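Hand-Guided Demonstration Working Group
Minutes of the October meeting

Present: Verena Auer (chair), Bülent Türkmen (minutes), two from the Indach bench team, one from Allix (by phone, items 1 to 4 only)
Apologies: Hjaltested
Start: 14:05

1. Minutes of the last meeting

Agreed with one correction. Under item 5, "replay at full speed" should read "replay at half speed". No replay at full speed has been approved.

2. Actions carried over

2.1 Calibration sheet for the hand-held grippers. Done. The sheet is in the shared folder and replaces the two older versions, which are to be deleted.

2.2 Spare trigger springs. Ordered, not yet delivered. Türkmen to chase.

2.3 Naming of episodes. Still open. Allix uses task, operator, run number. Indach uses task, station, start time. Auer asked that both go into the header and that the file name carry only a running number. Agreed in principle. Allix to confirm that their import script does not read the file name.

3. State of the collection

The set stands at 2,843 demonstrations after checking. Of the last batch, 139 were rejected. The main causes were loss of tracking when the operator's forearm covered the marker, and gripper width not logged for the first part of the run. The second fault was traced to the logger starting before the width sensor had reported ready. A wait has been added to the start routine.

Türkmen noted that the rejected runs are not spread evenly. Most come from the cup-to-tray task, where operators reach across the table. It was suggested to turn the tray by a quarter so that the reach is shorter. Auer did not want the layout changed in the middle of a batch. The change will be made when the present batch is closed, and the new layout gets its own task code.

Rejected runs are to be kept for now and marked as such. They are not to be passed on to Zindow.

4. Remote control against hand-held demonstration

Indach reported on the comparison of the two methods for the cable-clip task. Operators on the remote station need about 7 practice runs before their times settle. With the hand-held gripper they are steady sooner, but the wrist turns further than the arm can follow, and part of the motion has to be discarded or clipped at replay.

Discussion:

Allix would prefer remote control for all insertion tasks, as the recorded motion is by definition within the arm's limits. Contact is harder to judge from the remote station. Operators push too far and the clip bends.

Auer pointed out that the hand-held method gives more runs per hour and that the joint limits can be checked directly after recording. A run that fails the check can then be repeated while the operator is still at the table.

The delay on the remote link was raised again. It is not constant, and operators slow down when it grows. Türkmen asked for the delay to be logged per frame with the command and the measured position. At present only the mean over the run is stored, and this is of no use for alignment.

Decision: insertion tasks by remote control, pick and place by hand-held gripper. Mixed tasks to be decided case by case. The limit check is to run at the table after each hand-held run.

Allix left the call at 14:50.

5. Start and end of a demonstration

Trainers have been giving different instructions. Some let the operator close the fingers before the recording starts, some do not. Several runs end while the hand is still moving away.

Agreed wording for the operator sheet:

Open the fingers fully. Start the recording. Hold still until the tone. Carry out the task at an even pace. Release, move clear of the object, hold still, stop the recording.

If the object is dropped, do not pick it up and carry on. Stop, mark the run as failed, reset the table.

Auer asked that the word "slowly" be taken out of the old sheet. Operators who try to be slow pause between movements, and the pauses are learned as part of the task.

6. Gripper view and table surface
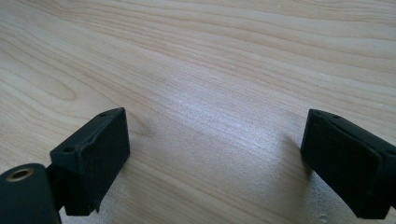 Finger position in the wrist view has to be the same from one gripper to the next, or the width read from the picture will not agree with the width from the sensor. Türkmen proposed checking this with the fingers open over bare table, using the screw holes on the top of the black pad blocks as reference points. They stand out less than a printed mark but are present on both sides. The bright patch of reflected light on the wood between the fingers was also discussed. Indach consider it harmless for large objects. Türkmen expects trouble with clear or pale parts, where the edge may be lost against the glare. Auer asked for a short trial with the lamp moved and the same task repeated, before anyone buys a mat. The wood grain itself is not seen as a problem, provided that more than one surface is used over the whole set.

A matt cover was put forward as an alternative to moving the lamp. Left open until the trial has been done.

7. Delivery to Zindow

Zindow have asked for the depth channel as well. It is recorded on the remote station only. Auer to reply that the first delivery will be colour, pose and width, with depth supplied where it exists.

8. Actions

Türkmen: chase trigger springs; draft the per-frame delay log; write up the finger position check.
Auer: reply to Zindow; issue the new operator sheet.
Indach: lamp trial; limit check installed at both hand-held stations.
Allix: confirm import script and file names.

9. Any other business

The charging shelf is to be left clear overnight. Grippers go back in their cases with the fingers open.

Meeting closed at 15:40. Next meeting to be set by Auer once the lamp trial is finished.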